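Wie kauft man eigentlich einen Roboter?

Wissen für Kinder — Technik und Geld

Ein Fahrrad kauft man im Laden. Man setzt sich drauf, fährt eine Runde über den Hof, und wenn es passt, nimmt man es mit. Bei einem Roboter für eine Werkstatt geht das anders. Er kostet viel mehr Geld, und er kann am Anfang fast nichts. Deshalb wird vorher lange geplant und gerechnet.

In diesem Text geht es um die Möbelwerkstatt Matheson. Dort werden Kommoden und Schränke gebaut. Die Chefin heißt Greer Rennie. Sie möchte einen Roboterarm anschaffen, der prüft, ob sich die Schubladen gut öffnen und schließen lassen. Bisher machen das Menschen mit der Hand, eine Schublade nach der anderen.

Was soll der Roboter können?

Das ist die erste Frage, und sie ist schwerer, als sie klingt. "Schubladen aufmachen" reicht als Antwort nicht. Greer Rennie hat mit ihrem Kollegen Taner Tekin eine Liste geschrieben. Darauf steht zum Beispiel:

Wie breit ist die schmalste Schublade?
Wie schwer ist die volle Schublade?
Hat sie einen Griff, einen Knopf oder gar nichts zum Anfassen?
Wie hoch steht das Möbelstück?
Wer arbeitet in der Nähe?

So eine Liste nennt man Anforderungsliste. Eine Anforderung ist etwas, das ein Gerät unbedingt können muss. Daneben gibt es Wünsche. Ein Wunsch wäre, dass der Roboter auch Türen prüfen kann. Das wäre schön, aber die Werkstatt kommt ohne aus. Anforderungen und Wünsche stehen auf zwei getrennten Blättern, damit man sie beim Rechnen nicht durcheinanderbringt.

Die Teile eines Roboters

Wer einen Roboterarm kauft, kauft meistens mehrere Dinge. Da ist zuerst der Arm selbst. Er hat Gelenke, ähnlich wie deine Schulter, dein Ellenbogen und dein Handgelenk. Vorne am Arm sitzt der Greifer. Er ist die Hand des Roboters und wird oft extra bezahlt. Dazu kommen die Steuerung, also der Computer, und die Programme.

Dann braucht man noch Sachen, an die man nicht gleich denkt: einen festen Tisch oder Sockel, Kabel, einen Schutzzaun und Ersatzteile. Und die Leute in der Werkstatt müssen lernen, wie man mit dem Gerät umgeht. Auch ein Kurs kostet Geld.

Erst am Computer ausprobieren

Bevor die Werkstatt etwas bestellt, wird am Computer geübt. Dort gibt es ein Möbelstück und einen Greifer, beide nur gerechnet. Das heißt Simulation. Es ist ein bisschen wie ein Computerspiel, nur dass man damit eine Frage beantworten möchte: Passt dieser Greifer zu unserer Arbeit? 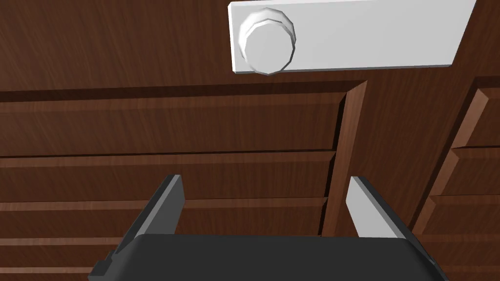 Simulation am Computer: ein Greifer mit zwei weit geöffneten Fingern vor einer Schubladenfront aus dunklem Holz.

Der Greifer hat zwei flache Finger, die sich gegenüberstehen. So einen Greifer nennt man Parallelgreifer. Er kann etwas festhalten, indem er die Finger zusammenschiebt. Für einen Knopf ist das praktisch. An den Schubladen links ist aber kein Griff zu sehen. Für Taner Tekin ist das eine wichtige Stelle in der Planung. Woran soll der Roboter ziehen?

Er hat drei Möglichkeiten aufgeschrieben. Die Finger könnten in einen Spalt fassen, wenn er breit genug ist. Man könnte einen Saugnapf kaufen, der sich am Holz festsaugt. Oder die Werkstatt schraubt die Griffe an, bevor geprüft wird, und ändert dafür die Reihenfolge der Arbeit. Die dritte Möglichkeit kostet am wenigsten, macht aber mehr Mühe beim Umstellen.

In der Simulation darf auch etwas schiefgehen. Stößt der Greifer gegen das Holz, gibt es keine Delle und keine Rechnung. Man fängt einfach noch einmal an. Ganz verlassen darf man sich auf die Simulation aber nicht. Echtes Holz kann sich verziehen, und eine echte Schublade kann klemmen. Darum gehört zu einem guten Plan auch ein Versuch mit einem richtigen Gerät.

Angebote vergleichen

Zwei Firmen haben der Werkstatt ein Angebot geschickt. Sie heißen Irov und Maltum. Ein Angebot ist ein Brief, in dem steht, was man bekommt und was es kostet.

Bei den Greifern sah es so aus: Irov verlangt 978 Euro, Maltum verlangt 633 Euro. Da möchte man gleich den billigeren nehmen. Edin Pavlović führt in der Werkstatt die Bücher, und er hat das Kleingedruckte gelesen. Bei Irov sind die Saugnäpfe und eine Halterung schon dabei. Bei Maltum müsste man beides dazukaufen. Der Abstand zwischen den beiden Preisen wird dadurch kleiner.

Für den Kurs hat die Werkstatt einige 2.000 Euro eingeplant, so genau weiß man das noch nicht. Es hängt davon ab, wie viele Leute mitmachen.

Was ist ein Budget?

Ein Budget ist das Geld, das man für eine Sache ausgeben darf. Du kennst das vom Taschengeld. Wenn du dir ein Aquarium wünschst, reicht es nicht, das Becken zu bezahlen. Du brauchst Sand, Pflanzen, eine Pumpe und jeden Monat Futter.

Beim Roboter ist es genauso. Es gibt Kosten, die nur einmal kommen, zum Beispiel der Kaufpreis. Und es gibt Kosten, die immer wiederkommen. Dazu gehören Strom, Wartung und neue Fingerpolster. Edin Pavlović rechnet für Strom und kleine Teile 55 Euro im Monat. Er hat zwei Spalten gemacht, eine für "einmal" und eine für "immer wieder". Außerdem legt er etwas Geld zurück, falls etwas kaputtgeht. Das nennt man Rücklage.

Kaufen oder leihen?

Manche Geräte kann man auch mieten. Man bezahlt dann jeden Monat einen Betrag und gibt das Gerät später zurück. Mieten ist gut, wenn man noch unsicher ist. Wer das Gerät viele Jahre braucht, fährt mit dem Kaufen oft besser. Greer Rennie will im April einen Arm für kurze Zeit leihen und sich danach entscheiden.

Wörter zum Nachschlagen

Angebot: ein Schreiben mit Preis und Leistung
Anforderung: etwas, das ein Gerät können muss
Greifer: das Teil vorne am Roboterarm, das Dinge festhält
Rücklage: Geld, das man für später aufhebt
Simulation: ein Versuch, der nur im Computer stattfindet
Wartung: regelmäßiges Nachsehen und Pflegen

Zum Selbermachen

Such dir zu Hause eine Schublade aus und öffne sie nur mit Daumen und Zeigefinger. Die anderen Finger bleiben eingeklappt. Wo fasst du an? Schreib danach deine eigene Anforderungsliste für einen Roboter, der diese Schublade öffnen soll.

Text: Donnie Aitken
Stand: 1. Februar 2019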